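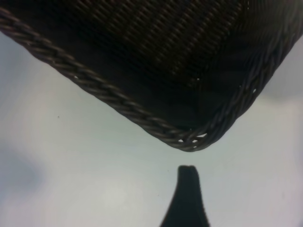 Notebook, April, Friday

Equipment plan for the second half of the year. Milagros wants a list she can take into the budget meeting, so this is me getting the numbers and the arguments into one place. Raffaele, please add to it or cross things out.

Where we stand: the arm itself is fine and stays. The wrist camera stays too unless somebody makes a case. What needs deciding is fingers, a spare gripper body, objects to practice on, and whether we buy the second arm now or in the next cycle.

1. Fingers

We're on the stock dark fingers with the narrow tip. They are OK for rims and handles and poor on flat lids. Samard sells a replacement pair for 114 plus shipping. I asked if the price drops for four pairs and they said no, it drops at 20 pairs, and we aren't going to use that many before the design changes. So four pairs. Two go on the shelf, one to Raffaele for his wider tip tests, one as the next set on the arm.

Printing our own came up again. I'm not against it, but the last printed set took Raffaele most of a week with the redesign and the screw holes, and that week is never in the budget. If we print, I want the hours written down next to the filament so we can compare.

2. Spare gripper body

Brellness quoted 644 for the body without fingers, with the cable. Lead time six weeks. In February we lost nine working days to a stripped screw and a motor that had to go back, so I'd put this at the top of the list ahead of everything else. Check before ordering: same bolt pattern as ours? The drawing they sent shows the old flange. I've emailed, no answer yet.

Awasthi has something similar and cheaper, but it needs its own controller box and a driver that Milagros would have to maintain. She says she doesn't want another one. Leaving it off.

3. Baskets, bins and other objects

This line always gets squeezed and it shouldn't. It's cheap and it decides what the arm gets to try. Notes on containers so far:

- Dark brown wicker with the braided rim. Good object. The rim is thick and gives the fingers something to go for, and the weave has texture when light falls on it. In shadow the dark side goes nearly flat, and dark fingers next to a dark basket are hard to tell apart in the wrist view unless there's pale surface between them. Buy two more in the same brown so we can swap when the weave starts to break, and one in a lighter color for comparison.
- Smooth plastic bins. Have enough. Don't buy more.
- Wire baskets. One on loan, to be returned. Fingers catch in the mesh. Put one on the list, low priority.
- Cloth bins with soft handles. Raffaele wants three sizes. Fine by me.

Also light-colored finger covers, or just light tape to start with. Costs almost nothing and may help with the dark on dark problem. Try tape first, then decide about covers.

4. Lighting

At present most of the brightness in the wrist view comes off the pale surface, so whatever is in front of it turns dark. Options are a small light on the wrist or two panels on stands. The wrist light adds weight and another cable along the arm. The panels take up floor space but can be returned. I'd borrow two panels from upstairs for a couple of weeks before we spend anything. No line in the budget for now, just a note that there may be one.

5. Second arm

Clurkora will hold their price until the end of next month. Milagros asked what we would do with it in the first three months, which is fair. My answer: run container work on one and lids and drawers on the other, so we stop changing the setup twice a day. Changeover is costing us the best part of an hour each time, mostly recalibrating.

Against it: we have one bench of the right height, one safety enclosure, and two people who can run a session. A second arm needs a bench and an enclosure as well, and those aren't in the Clurkora quote. Raffaele thinks we could share the enclosure. I don't see how with both arms moving. He'll draw it up and we'll look.

My vote is to wait until the next cycle unless the bench comes out of the building budget.

6. Summary for Milagros

First: spare gripper body, pending the flange answer.
Second: four pairs of fingers.
Third: containers and small objects. I'd ask for a flat 1,000 for the rest of the year and stop filling in a form for every basket.
Hold: second arm, wrist light.
Dropped: Awasthi gripper.

To do
- Chase Brellness about the bolt pattern (me)
- Enclosure sketch (Raffaele)
- Tape on fingers, light color, compare on the brown basket (Raffaele or me, whoever has the arm)
- Ask upstairs about the panels (me)
- Find out if shipping comes out of our line or the general one (Milagros)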